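The Burial Societies of Plomari Street
By Prodromos Liapis
Nov 20, 2020

Before there was a church on Plomari Street there was a burial society. The men who came to work in the Trukus mill in the 1890s were mostly single, mostly in debt for their passage, and afraid of dying in a town where no one would say the right prayers over them. They paid into a fund every month. In return the society promised a plot, a coffin, a priest brought in by train, and a meal for the mourners afterward.

The oldest record book belongs to the Tzanetos society. It opens in March 1896 with a list of members and the dues each had paid, and it was kept in Greek until 1931, when the entries switch to English in the middle of a page. The handwriting changes at the same point.

Most histories of immigrant religion in the mill towns begin with the laying of a cornerstone. The record books suggest an earlier starting point. For 15 years the society did nearly everything a parish would later do. It rented a hall for Easter, settled arguments over who could be a godfather, and wrote letters home for widows who could not write them. It had no clergy of its own. When a priest could not be found, the eldest member read the psalms. 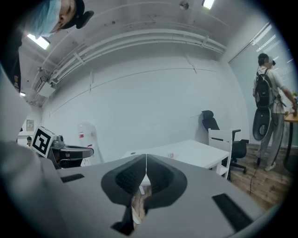
Black cap, light blue mask.

Sherif Abdel Hamid, who teaches the history of religion and has spent six years reading mutual aid records from the region, came to the subject through a different community. Syrian and Lebanese families settled on the other side of the canal, in the part of town called Omow, and they had burial societies too. There was a Melkite one, a Maronite one, and a small Muslim one that lasted until 1924.

"The rules are almost the same from book to book," Abdel Hamid told me. "They fine you for missing a funeral. They fine you more for coming drunk. Whoever wrote the second set of rules had read the first."

He thinks the societies borrowed from one another and also from the Irish and Polish Catholic lodges that were there before them. The fines support him. In four of the books, missing a member's funeral cost 50 cents, a serious sum for a man on mill wages. The Tzanetos society allowed one excuse, which was a night shift confirmed by the foreman. 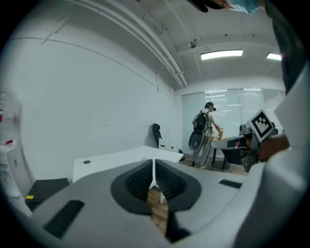 A black backpack over a white short-sleeved shirt.

The influenza of 1918 nearly finished them. Dues had been set on the assumption that members would die old and one at a time. The Tzanetos book shows the fund at $2,384 in the summer of that year. By the following spring it had fallen below $800, and the society stopped paying for the meal. It never brought the meal back. Older families in the parish still provide it themselves, fish and brandy and small dry rolls, without much idea that it was once written into a contract.

Two other societies closed that winter. Their remaining members were allowed to join the Tzanetos society without the usual waiting period, and a few of the names that appear in the book at this point are Arabic. They are listed with everyone else, in Greek letters, spelled by ear.

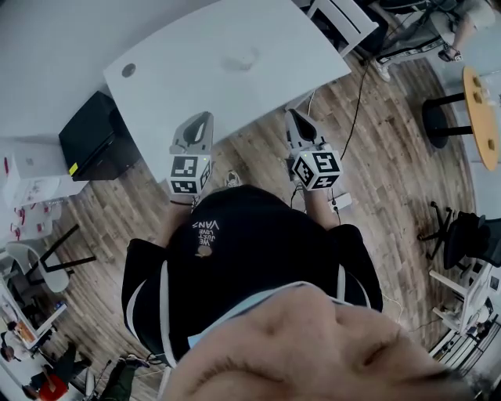

VOL. 31, NO. 6 | PAGE 44

The church itself was built in 1911 with a loan of $2,000 from the burial fund. The loan caused a dispute that runs through the minutes for most of a decade. Some members held that money set aside for the dead could not be spent on the living. Others answered that the dead would need somewhere to be carried from. The loan was repaid in 1920, without interest, and the society was given the first two rows of seats in perpetuity.

Those seats are still marked with small brass plates. The society met for the last time in 1967, when 11 men voted to turn its plots over to the parish. Abdel Hamid hopes to publish the rules of all the societies side by side, in the original languages with English facing. The Maronite book is the one he has not yet been able to read in full. Its first 30 pages were damaged by water, and the family that owns it is looking for a second copy.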